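Tivance Releases Version 5 of Its Cold Drink Costing Software for Independent Cafes

November 2023 — Tivance, a maker of back-office software for small food service businesses, today released version 5 of Drutach, its recipe costing and stock program. The release adds separate costing for cups, lids and straws, a revised waste log, and direct import of supplier price lists.

Earlier versions of Drutach treated packaging as one fixed charge added to every drink. Version 5 stores each packaging item as its own stock line with its own unit price, case size and reorder level. A large iced coffee with a domed lid can now carry a different cost from the same recipe sold with a flat lid or served in a glass.
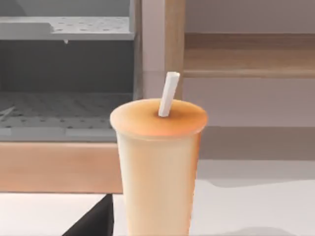 Price changes are applied from the delivery date entered on the supplier invoice. Sales recorded before that date keep the earlier cost, so closed months do not change when a new price list is loaded. Users who want to restate a past month can do so from the Periods screen, where each restatement is logged with the user name and time.

"Packaging was the most common support topic we had," said Ashraf Amrani, product manager for Drutach. "Customers were keeping a second spreadsheet for lids and straws and typing the total back in every week. The new stock lines replace that spreadsheet."

The program was tested through October at 47 cafes, including all locations of the Nernesari chain. Test sites ran version 5 alongside their existing version and compared month-end stock values. Two changes were made as a result: partial cases can be entered as a unit count, and the waste log accepts a reason code for damaged packaging.

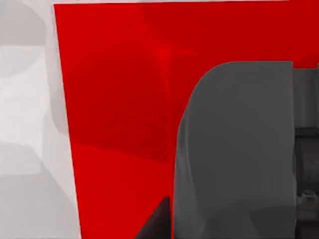 Supplier price lists can be imported as CSV or spreadsheet files. Column layouts are saved per supplier and reused on the next import. Lists from the wholesaler Worku load without column mapping. Items that do not match an existing stock line are held in a review queue and have no effect on costs until a user accepts them.

Version 5 does not change the sales import or the payroll export. Recipes, stock counts and supplier records from version 4 are converted on first launch — a backup of the old data file is written before conversion starts. Files from version 3 and earlier must first be opened and saved in version 4.

Availability

Drutach version 5 is available now to all customers with a current support plan at no added charge. Customers without a plan can buy the upgrade from their account page. Version 4 will continue to receive security fixes for 2 years.

About Tivance

Tivance develops costing, stock and ordering software for cafes, bakeries and juice bars. Its products are sold directly and through regional dealers.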